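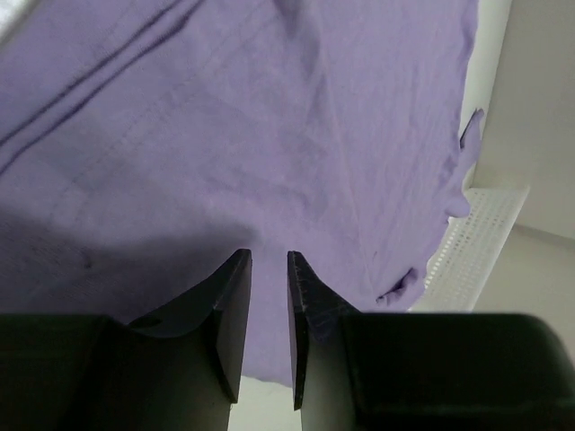
About Nomurent

Nomurent finds, checks and manages homes in unfinished and partly finished housing developments. We work for buyers who have paid a deposit and are waiting, for owners who have keys but no neighbors, and for lenders who need to know what is standing on a site and what is only on the plan.

The company started with one development. Zulow was sold as a hillside community of 224 homes with a clubhouse, a lake and a row of shops. When the builder stopped work, 100 of the homes had roofs and 11 had people living in them. The road had no top layer, the street lights had no power, and the sales office had closed. A group of buyers needed someone to go to the site, write down the state of each house and tell them what it would take to move in. We took the job, and most of what we do now grew out of it.

What we do

Site reports. We walk a development lot by lot and record how far each building has got. A report covers the foundation, frame, roof, windows, drains, water, power and road access. We say what we saw and what we could not get to. If a door was locked, the report says it was locked.

Buyer files. Many people who buy off the plan have their papers in several places – an email from the agent, a receipt from the builder, a contract in a drawer. We put these in order and make a list of what is missing. We are not a law firm and do not give legal advice, but a lawyer can start from our file without having to ask for everything again.

Care of empty homes. An empty house goes downhill quickly, and one that was never finished goes faster. We check roofs and gutters after storms, cover open windows, keep drains clear and cut back growth near the walls. Owners get a short written note after each visit.

Shared services. Where enough owners agree, we collect a monthly charge and use it to pay for gates, lighting, trash pickup and road repair until a proper owners' association is in place. The accounts are open to every owner who pays in, and we hand them over in full when the association takes charge.

Where we work

We currently look after six developments. Núñez is the largest still under construction and the only one where the first builder is still on site. Zulow is now mostly lived in, though the lake was never dug and the land set aside for it is a grass field. The remaining four are smaller, and we name them only to clients, at the request of their owners.

We take on a new development after a first visit and a meeting with the owners. Sometimes we turn one down. The usual reason is that the title to the land is in dispute, and until that is settled there is little we can usefully do.

How we charge

Site reports and buyer files have a fixed price, agreed before we begin. Care of empty homes is billed every three months. We do not take a commission on sales, and we do not accept payment from builders for any report that a buyer will rely on. Builders can hire us for site care, and when they do we tell the owners.

Tekton

In December we joined offices with Tekton, a small firm of building surveyors that had been checking structures for us for several years. The two companies are still separate and send separate bills. Clients who need a structural opinion can ask for one through us or go to Tekton directly – the price is the same either way.

Visiting and contact

Our office is open to clients by appointment. Please have your lot number ready when you call, along with the name of the development as it appears on your contract, as several sites have changed names since they were first sold. Site visits with an owner can usually be arranged within two weeks, and strong shoes are needed at all of them.

Page last updated 12 Sep 2019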